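# Questions people ask me about the Dromdale house swap

I've been running this little swap list out of my spare room for a while now, and the same questions keep landing in my inbox, so I finally sat down with a pot of coffee and answered them all in one go.

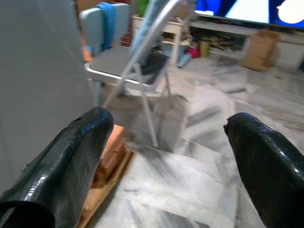

If yours isn't covered, write to me and I'll probably add it the next time I update it. I answer mail in the evenings, usually after 8 p.m.

## So what is it, exactly?

You stay in somebody's place while they stay in yours. That's the whole thing! No money goes between the two households. I keep the list, I introduce people, and then I get out of the way.

We started with homes in Dromdale only, then folks in Penmont asked to join, and now there are 627 homes on the list (a few of them are boats, which I love).

## Does it cost anything?

There's a $9 yearly fee, and it pays for the website and the stamps. I still mail a paper list every January to members who like to flip through it on the couch with a pen. If you don't want the paper one, tell me and I'll take you off the mailing, but the fee stays the same. Sorry!

## My place is tiny. Will anyone want it?

Yes, really. One of our busiest listings is a studio over a bakery in Penmont with a fold-down bed and one good chair. People pick a swap for where it is, or when it's free, or the cat. Just be straight in your listing about the size, the stairs and the street noise.

## Do we have to swap at the same time?

Nope. Most people do, but you can also bank your nights. Say a family stays at your place in March while you're off visiting your sister. You now have those nights saved up and can use them at their place later, or trade them with a third household if everybody agrees. Please write the dates down somewhere and send me a copy. I've had to untangle a few of these from memory and it was not a fun afternoon.

Banked nights run out after two years.

## Can I bring my dog?

Ask your host first, every time, even if the listing says pets are fine. "Pets are fine" has meant one elderly rabbit.

## What should I do before my guests show up?

Clean sheets, clean towels, a shelf cleared in the fridge and some empty hangers. Leave a note with the Wi-Fi password, the trash day and anything odd about the shower. Lock up or move whatever you'd be sad to lose -- I put my grandmother's teapot in the attic and then forget where it went.

You don't need to empty your whole house. Guests expect to see your stuff.

## What if something gets broken?

Tell the other household right away. For small things, replace it or leave the cash. For anything over $300, both of you should write to me before anybody calls a repair person, and check your own home insurance too. Some policies cover swap guests and some don't, so call yours before your first swap and ask them in plain words.

## Who does the cleaning at the end?

You leave it the way you found it. Strip the beds, run the dishwasher, take out the trash. A few members hire a cleaner and split the bill, and that's fine if it's settled ahead of time.

## How far away are the homes?

Mostly within a day's drive. The farthest one right now is 718 miles from my front door, and it has a wood stove and a creek, and I haven't managed to get there yet.

## Someone canceled on me. Now what?

Write to me with your dates and I'll send a note to everybody who might be free. It works more often than you'd think, especially in fall -- summer is harder. And please don't book flights until both sides have signed the swap form.

## How do I join?

Fill in the form on the Join page, add a few pictures taken in daylight, and give me a week or so to read it.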